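Teaching by hand: your questions answered
Clunwood Project, updated March 13, 2018

What does "teaching by hand" mean?
You hold the gripper yourself and do the job, and the robot learns from the recording later. No code, no joystick! Folding clothes is our favourite task so far, as cloth never lies the same way twice.

Do I need a lab?
Not at all. Any room with a flat surface will do. A bed with a mat on it is lovely to work on.

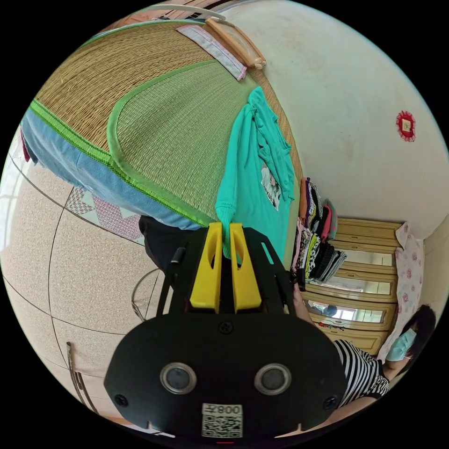
One reader in Nundton wrote in to say that the first hour feels like eating peas with oven gloves, and that by the second day she had stopped thinking about her fingers altogether. We hear this a lot, so do stick with it.

How many folds make a useful set?
We ask for 100 good ones per type of garment. Our T-shirt set, Vodska, now has 1050, and it keeps growing.

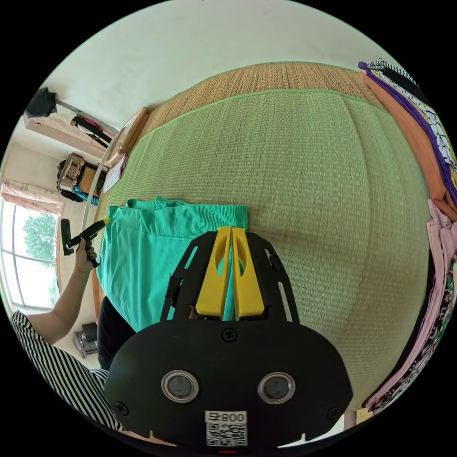 Go slowly at the pinch. A robot copies your speed as well as your path, and a snatched hem is hard to learn from.

Can I use both hands?
Yes, please do! Shirts are much easier with two tools, one on each side.
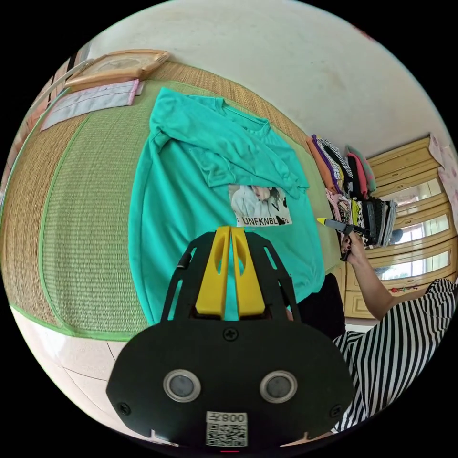
Sleeves first, then the body, is the order we suggest, but any order is fine if you keep to it for the whole session.

What if I fumble a fold?
Carry on and fix it. Recoveries are gold for training, and 13 of them went into our last test batch on purpose.

Does the shirt have to start flat?
No. Start it crumpled, draped or half folded, and mix them up as you go.

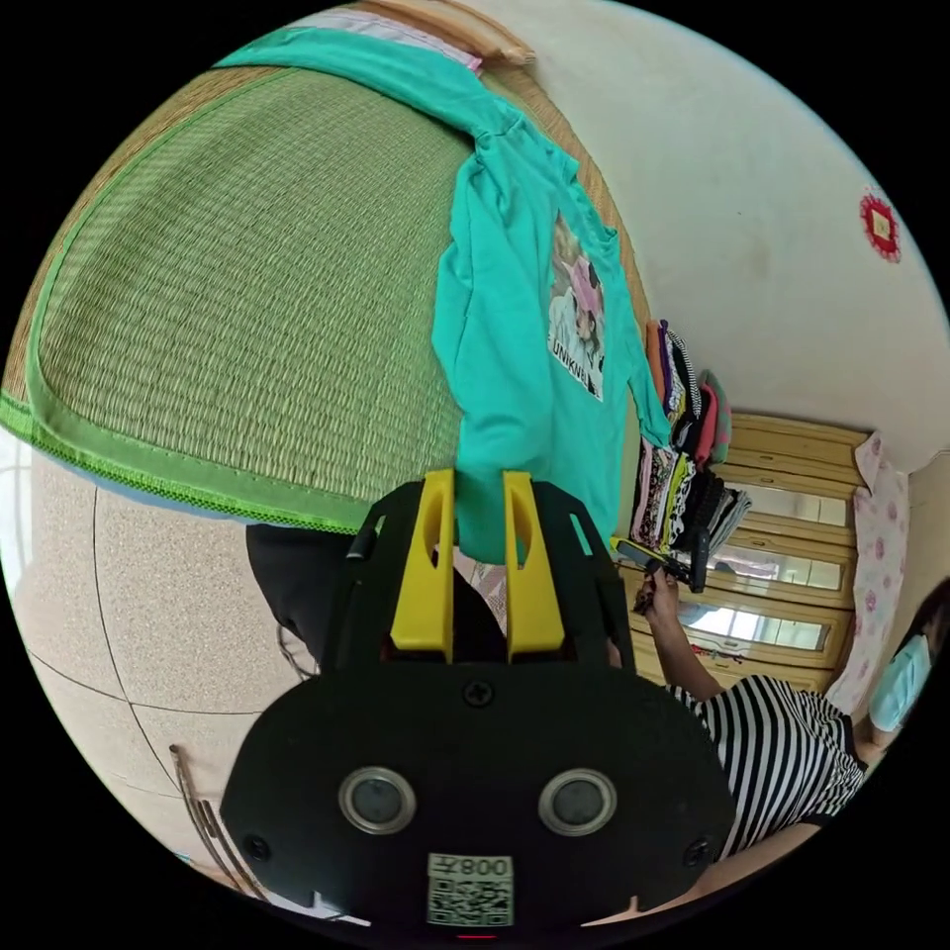 Turquoise T-shirt with a printed front, near the gripper's yellow fingers.

Where do I send recordings?
Use the upload page on Mathew, our sharing site. The next round opens in August.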